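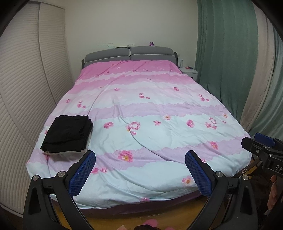

Open day at the Prullgate show flats
November 24, 2020

I have been to open days where they gave you a pen, and one where they gave you lunch. Skudach gave me a pair of blue paper overshoes and a time slot. Mine was the 20 minutes before noon, one household at a time, and I was a household of one, so I had the place more or less to myself.

Skudach furnishes rental apartments. A landlord hands over the keys, and some days later there are beds and curtains and a drawer with the right number of forks in it. The Prullgate building has 54 units, and on open days they let you walk through a handful that are already lived in, with the tenants' permission and a discount on next month's rent. I had gone expecting bowls of fake lemons.

Elie Akl met me at the elevator. He has fitted out bedrooms for Skudach for years and has opinions about all of them. On the way up I learned that the warehouse in Ollham keeps 474 mattresses, that the curved sofa was a mistake, and that people will forgive a small kitchen but will never forgive a bed that creaks.

The first apartment was mostly a lesson in hallway storage and I took no notes.

The second had the bedroom I keep thinking about. Skudach's part of it was easy to spot: double bed, gray upholstered headboard in two padded panels, white nightstand, tall white wardrobe doors with slats. Sensible, the lot of it. You could put any adult in there and they would sleep and pay on time. Then there was the duvet, which was not Skudach's part. It went across the bed in wavy bands of pink, lilac and pale aqua, with scalloped edges between them and big pink flowers with yellow centers dropped on top. It hung almost to the floor. I liked it enormously. The headboard looked like a bank manager who had been talked into a carnival.

Elie said the show version of that room has a beige throw. He said it without much feeling.

I was more taken with the top of the headboard, where the tenant had set out a few small flat things and, a little to the right, a little purple toy figure, who had the best view in the building. The designers at Matar, who drew the headboard, apparently meant it to be leaned on. Elie tells me every tenant turns it into a shelf within a week, and that the next model will be wider along the top and cost 30 dollars more. The nightstand, meanwhile, had a water bottle on it, something small and red, and plenty of space left over.

A word for the curtains. The long one is sage green and falls in heavy folds, with a lighter beige one next to it, and I would have said green had no business near that duvet. I stood there trying to object and couldn't. My own curtains came with the house and are the color of weak tea, so I may not be the person to ask.

Somebody had left a stack of black clothes on the bed, folded far better than anything I own, on top of a folded white cloth. I asked Elie whether his team folds for the tenants. He gave me the look of a man who has been asked this before, and has once or twice said yes.

We finished in the laundry room, where a sign explained the dryers in more detail than the dryers deserved. My slot ran out while I was reading it. The next household was already at the door in their overshoes, two adults and a boy who wanted to know if he could keep his.

Skudach is planning another round in January, by appointment again. Ask for the second apartment, if the tenant is still willing. Parking is behind the building - go past the first entrance, which is for deliveries, and ignore the arrow.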